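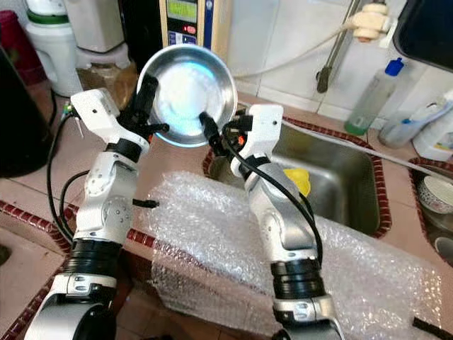
4. Equipment Planning and Budget

4.1 Selection of the arms

The kitchen station was planned as a two-arm cell from the start. Handling a wide, shallow bowl with one gripper requires a firm pinch on the rim, and polished steel gives little friction at that point. Contact at two places on the rim lowers the grip force needed at each. Quotations were requested from two suppliers, Troltitix and Doltent. The Doltent arms had the longer reach but needed a floor-mounted cabinet, and the test kitchen at the Sauerland site had no space for one. The Troltitix arms were ordered in June as a matched pair.

4.2 Cost structure

The purchase price of the arms was fixed early and caused no later revision. Most changes to the budget came from small items: spare finger pads, replacement cables, protective sheeting and cleaning supplies. These had been entered as a single line of 800 euros, to be spent over the full term of the project. The line was used up before the second task set began. We now budget consumables per station and review them at each change of task.

Cable wear deserves a separate entry. The gripper cables run outside the arm housings and form loops near the wrists. Loops of this kind can catch on fixtures at the edge of a work surface, and a damaged cable takes the whole arm out of service until a replacement arrives. Delivery took up to 72 hours. Three spare cables per station are included in the revised plan.

4.3 Site preparation

No changes were made to the plumbing or the tiled surfaces. A custom bench with a flat top was priced and rejected, as the aim was to test in a kitchen as built. The remaining cost was surface protection. Bubble wrap over the front edge of the counter was chosen over molded foam on price, and it can be replaced between sessions without tools. Its drawback is that it shifts when an arm drags across it, so it must be checked before each run.

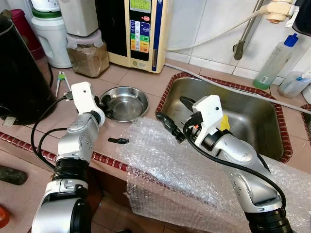 Figure 2. Both arms over the tiled counter, with the steel bowl between them and the sink at right.

4.4 Planning for a second station

A second station is planned at Grovmont under the same budget model. The arms will again be bought as a pair, with the grippers ordered separately so that finger types can be compared before a larger purchase. Installation labor is listed apart from hardware. In the first plan the two were combined, and the true cost of setup could not be recovered from the accounts afterward.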